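Speaker Notes: Pouring and Portioning at the Serving Table
Kouris Hospitality Institute, Drarden Campus
Presenter: Iraklis Panagiotou
Revised December 27, 2020

Opening. Welcome participants and confirm that handouts have reached the back rows. State that the session covers beverage portioning only; storage was addressed in November.

Point 1. Cup placement. The cup is set down before the bottle is lifted. Refer to page 9 of the Plomeck manual.

Point 2. Control of the stream. A thin stream is preferred for small cups. Pause for comments.
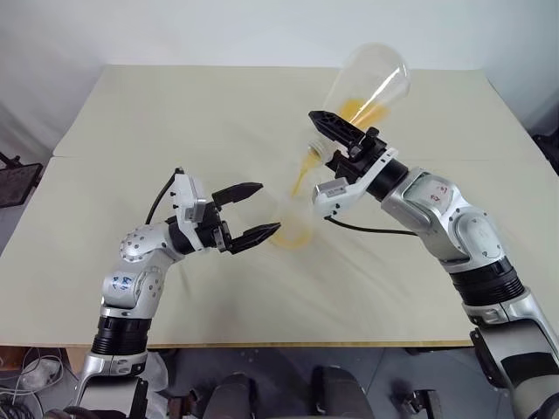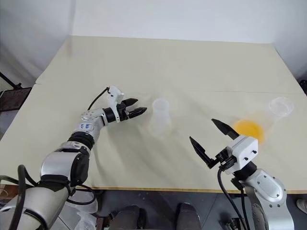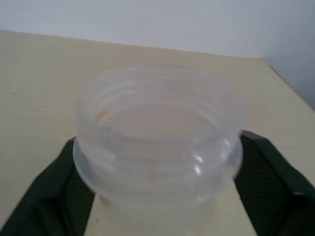

How far should a small cup be filled?
Leave 2 centimeters below the rim, and less liquid still if the cup will be carried to another table.

Point 3. Clear and cloudy plastic. Participants should learn to judge the level in both. In cloudy plastic the level is best read from the side, at eye height.

Point 4. Spills. Wipe at once with a damp cloth, then dry the surface. The Durus dining hall serves 1,000 cups at a sitting and follows the same rule.

Allow 5 minutes for practice in pairs. Collect the cups before taking questions.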